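Chapter 4
Getting Things Off Old Disks: Accession, Imaging, and the First Inventory

What you should be able to do by the end
Take in a box of mixed media without losing track of where any of it came from.
Make a disk image and a checksum for it, and know what each one is for.
Write a first-pass inventory that somebody else can read.
Decide what to do when a disk won't read.

Terms to watch for: accession, carrier, disk image, write blocker, fixity, checksum, bit rot, original order.

4.1 A box on the desk

Start with a case. September, late in the afternoon, a small regional archive called Trultow. A cardboard box comes in from the estate of Ulla Haugland, who ran a choir and a sheet music business for most of her working life. Inside: floppy disks, a stack of burned CDs, two external drives with no power supplies, and a spiral notebook. The notebook turns out to matter more than the drives. We'll come back to it.

The archivist on duty, Oda Myklebust, has been at the job for less than a year. She does what most of us would want to do. She puts a disk in a reader and looks at what's on it.

Don't do that. Not yet anyway.

Why not? Opening a disk on an ordinary computer can change it. The operating system may write small hidden files, update the last-opened dates, or build an index. You won't see any of this happen. And the dates are evidence. If the donor last touched a file years ago and the disk now says this afternoon, you have lost something and you can't get it back.

So the order of work is: log, protect, image, check, and only then look.

4.2 Log

Give every carrier a number before anything else. A carrier is the physical thing - the floppy, the CD, the drive. Write the number on the sleeve or on a tag, never on the disk with a ballpoint. Copy the label text exactly, misspellings included. If the label says "chior fall," you write "chior fall."

Record what was next to what. Rubber-banded disks go in as a group. This is original order, the same idea you met in Chapter 2 with paper files, and it works the same way.

Trultow used accession number 3041 for the Haugland box, and each carrier got a suffix. 3041-1, 3041-2, and so on up to 3041-108. Dull work. It took Oda most of two days and she went back twice to fix numbers she had skipped.

A note on notebooks. Ulla's listed the contents of many of the disks in pencil, with the program she had used for each. One of those programs was Coro, a music notation package that only ran on one kind of home computer. Without the notebook those files would have been a pile of unknown bytes. Any paper that comes in the box gets scanned and cross-referenced to the carrier numbers. Do it early, people forget.

4.3 Protect

A write blocker sits between the carrier and your computer and lets data travel one way only. Hardware blockers are better than software ones for beginners becuase there is less to set up wrong. Floppies have a tab or a notch. Use it, and use a controller that respects it too. The tab can be broken, and on a bad drive it may be ignored.

Test the blocker on a scrap disk first. Try to save a file to it. If the file saves, stop.

4.4 Image

A disk image is a copy of everything on the carrier, sector by sector, including the parts that look blank. Copying just the files leaves out deleted material, boot sectors, and the layout of the disk itself. Sometimes you don't want the deleted material - see the section on donor agreements in Chapter 3 - but that's a decision for later, made on purpose and written down.

Ingegerd Haugen, who set up the imaging station at Trultow, keeps the procedure to a single sheet taped over the bench. Carrier number in. Blocker on. Image. Checksum. Log out. New staff follow the sheet for their first 32 disks before they are allowed to change anything about it.
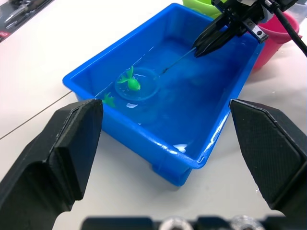
Give the image file the same number as the carrier. No clever names. Names like haugland_choir_FINAL cause trouble inside a week, and they cause more trouble once two people are working on the same box.

4.5 Check

A checksum is a short string of characters worked out from the contents of a file. Change one bit and the string changes. You make one right after imaging and store it apart from the image. Later you run it again and compare. Match, fine. No match, something has changed, and you go to your second copy.

Fixity is the word for this staying-the-same. It is not a guarantee that the file is readable or correct. A perfect copy of a damaged file is still a damaged file. Students mix these up every year so read that again.

How often to check? Depends on how much you hold. A collection of 1000 images can be checked overnight on a modest machine. Bigger stores get done in slices. Pretwood, the county records service, runs a slice each night and has a person look at the report in the morning. The person matters. A report that goes to an inbox with no reader is the same as no report.

4.6 When a disk won't read

It will happen. Clean the drive heads first, the fault is often yours. Try a second drive. Then log the carrier as a partial read, keep whatever sectors you got, and move on. Don't run a failing disk over and over. Each pass can scrape off a bit more of the coating.

Linnea Haugen and Wenche Hedlund compared notes on this in their training workshops and ended up with slightly different rules. Hedlund stops at two tries. Haugen allows three if the second drive is a diffrent make. Either is fine as long as your archive picks one and writes it in the log.

For really important carriers there are specialist tools that record the magnetic signal itself and sort out the bits afterward. Obi, covered in Chapter 9, is a tool of that type. Slow, big files, worth it for maybe a handful of items in a collection.

Before you go on

Find one old disk, CD, or memory stick at home. Give it a number, copy the label exactly, and write down where you found it and what was beside it. Don't open it. Bring the log sheet to class, not the disk.

The next section takes up the inventory proper: file formats, how to identify them, and what to write when you can't.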